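Ardalan Dehghan
February

We rewrote our house rules for handheld gripper work at Lundale this month. The old sheet had grown to four pages and people had stopped reading it. Posting the short version because a couple of other groups asked for it. Thread.

1/ One operator, one gripper, one number. The number goes on the sign-out sheet before the tool leaves the shelf. If you swap tools halfway through a task, that's a new line on the sheet.

2/ Markers get checked at the start of every session. Look for scratches, lifted corners, glare, tape residue. A marker that is peeling at one corner still gets detected most of the time and gives you a slightly wrong pose, and we lost 300 episodes to that last year before Skura flagged it in the numbers.

3/ Pads too. Press them together, look for an even gap. If one side sits lower than the other, tag it and put it on the bottom shelf. Do not fix it yourself with glue. (Jin, yes, this is about the glue.)

4/ Two operators can work close to each other, but agree out loud who moves first. With a headset on you have less idea of what's beside you than you think. We ask for one arm's length between tools unless the task sheet calls for a handover. 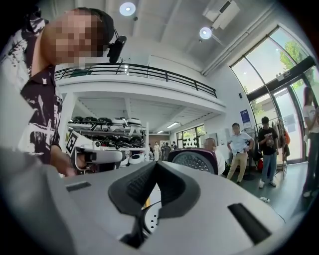

Skura replied that one arm's length is too vague for a written rule, and that whoever reads it in a year will use their own arm. Asked for 70 cm, tip to tip, and said a number is easier to enforce than a feeling.

5/ Fair. Changed it. It now says 70 cm tip to tip, and the handover exception stays. Thanks.

6/ Bystanders. Anyone who could end up in a recording gets told before it starts, and they get told what it's for. A sign at the door doesn't count as telling them. If someone says no, we move the session or we wait until they've gone. Faces are blurred before files leave our storage, and one person who didn't do the blurring spot-checks the batch.

7/ Failed attempts stay in. You dropped the cup, you grabbed the wrong side, fine, mark it as failed and keep going. What comes out is anything where the tool itself was at fault or a person asked to be removed. Those are the only two reasons to delete, and both go in the log with initials.

8/ Breaks. Fifteen minutes off for every 45 on. This was a suggestion in the old sheet and people skipped it when a batch was due. Now the session lead ends the session. Wrist complaints went way down once we started doing that in the fall.

9/ Calibration. Every tool after 1,000 open-close cycles, or after any drop onto a hard floor, whichever comes first. We used to say 2,000 cycles. The Flondedari team runs theirs at 2,000 and says they're happy with it, but their tasks are lighter than ours and I'd rather not stretch it.

10/ Anyone can stop a session. Say stop, hands go still, tools go down. You don't need to explain until after. New people get this rule first, before they touch anything.

11/ What we haven't settled: how long to keep raw audio. Current rule is 30 days. I think it should be zero unless the task needs sound, others want it for working out what went wrong in a session. If your group has a written policy on this I'd like to read it.

12/ The whole thing fits on one page now, printed, both languages. Next review is after the summer batch. Will post changes under this thread so the old version stays visible.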